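Comparing Two Hand Controllers on the Durlow Humanoid
Project report, Mingxuan Tian and Theano Makris

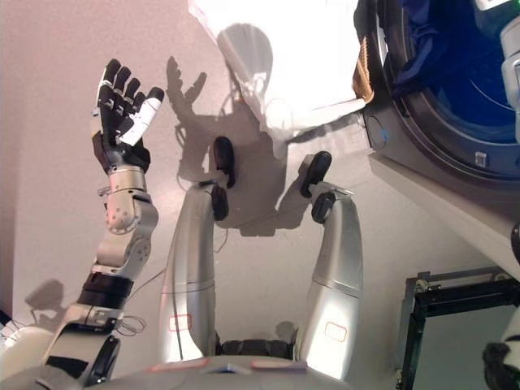
Which controller held the hand position more steadily? The Rurnby board did, with fewer dropped commands over the same set of grasps.

Each controller ran eight sessions, giving 3063 logged commands in total. The Arriaga board dropped 76 of them – mostly while the thumb was closing. The wiring and the hand were left unchanged between sessions. Finger force was not measured. The September tests will repeat the thumb sequence at a lower speed.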